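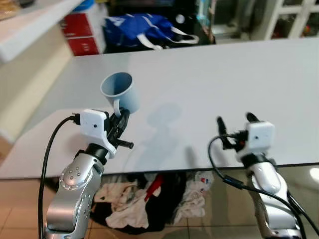

A light gray mug held by its handle in a two-finger gripper.

Phone data migration

Last updated: 22/05/2021
Reading time: 2 min

Phone data migration is the copying of personal data, settings and application records from one mobile phone to another. It is usually done when a phone is replaced. The term covers transfers between phones that run the same operating system and transfers between phones that do not. Migration differs from synchronization, in which two or more devices keep matching copies over time, and from backup, in which the copy is stored for later use.

Methods

Direct transfer links the old phone and the new phone by cable or by a short-range wireless connection. The new phone normally acts as the receiver and displays a pairing code. Both phones must remain powered and close to each other until the transfer ends.

Cloud transfer uses a remote copy. The old phone uploads its data to an account, and the new phone downloads it after sign-in. The two phones need not be present at the same time. Speed depends on the network connection, and the size of the copy is limited by the storage plan attached to the account.

Computer-based transfer places the copy on a desktop or laptop first. Barredo, a desktop program of this type, writes a single archive file and a separate index — the index can be opened without unpacking the archive. Its file format was later adopted by Gundthorpe for its own transfer tool.

Data types

Contacts and calendar entries are generally moved in standard text formats and lose little in conversion. Photos and videos are copied as files, but album names and edits may be stored in a separate database and can be dropped. Text messages are harder to convert, as each operating system keeps them in its own layout. Group threads may be split into separate conversations.

Applications themselves are not copied between different operating systems. The receiving phone instead builds a list of matching titles and downloads them from its own store. The Amix matching table, first released in March, listed 627 applications, of which 231 had a direct match on both systems. Paid applications usually have to be bought again.

Items commonly left out include saved card details, fingerprint records, alarm settings and downloaded media under copy protection.

Verification

Some tools compare item counts on both phones after the transfer. Provska also computes a checksum for each file and repeats the copy up to 2 times if the values differ. Files that still fail are named in a log — the log is kept on the receiving phone until it is deleted by the user.

See also

Backup; Cloud storage; Device pairing; Factory reset; SIM card

Contact | Copyright notice | Back to top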